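Wandow Bench Capper, One Season In
Posted 16 February 2019
Filed under: Equipment, Bottling
By Johanna Widmer

I bought the Wandow in November to replace a two-handled capper that had started chipping bottle necks. Since then I have put 1,201 caps on with it. I know the number because I buy caps in bulk and keep a log taped inside the cupboard door. The short version is that it's a good capper with a bad instruction sheet, and I would buy it again.

What you get

The base and post come in one piece. The lever, the spring and the capping bell are in a separate bag. Assembly took me 20 minutes, most of it spent working out which way the spring goes. The drawing shows it upside down. The wide end goes at the bottom.

It weighs more than I expected. You can use it without bolting it down, but it creeps toward you on a smooth counter. I screwed mine to a scrap board and clamp the board to the table on bottling day.

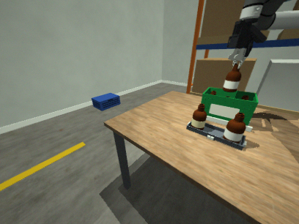 Height adjustment

The head slides on the post and locks with a pin. There are enough holes to cover every bottle I own, from short stubby ones to the tall ones I use for cider. Moving the pin is easy with dry hands and annoying with wet ones. If your bottles are a mix of sizes, sort them by height before you start and do each group in one go.

A neighbor, Abena Annan, has the Mundum, which adjusts with a side button. I borrowed it for a batch of 34 bottles. The button is faster. The Mundum's lever is shorter, though, and my shoulder felt it by the end. She likes hers and has no plans to switch.

Seal quality

I had two bad seals in the first batch, both my fault for not pulling the lever all the way. After that, one flat bottle in the whole winter. The magnet in the bell holds a cap well enough that you can load it and then reach for the next bottle. It grips standard caps fine. The thicker oxygen-absorbing ones drop out now and then.

It will also cap twist-off bottles, but I wouldn't. The glass at the lip is thinner and the seal is never as good.
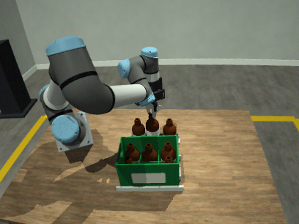 Cleaning

Wipe the bell after every session. Beer dries in the groove and the caps start to stick. A toothbrush and warm water will do it. The post needs a little food-safe grease a couple of times a year. Mine came with a dab of something gray on it that I wiped off and replaced.

Complaints

The rubber pad under the bottle is only set in place, with no glue. It came up with a wet bottle twice before I stuck it down. The paint on the lever has worn through where my palm goes. Replacement bells are sold only through Shin, the importer, and they were slow to answer my email.

Price

I paid $33 on sale. At full price it is closer to the Mundum and the choice gets harder. If you bottle a couple of times a year, a hand capper is enough. I bottle most months, so the bench model made sense.

Rating: 4 out of 5

Next review: the Prinero bottle tree, once I've had it through a few more batches.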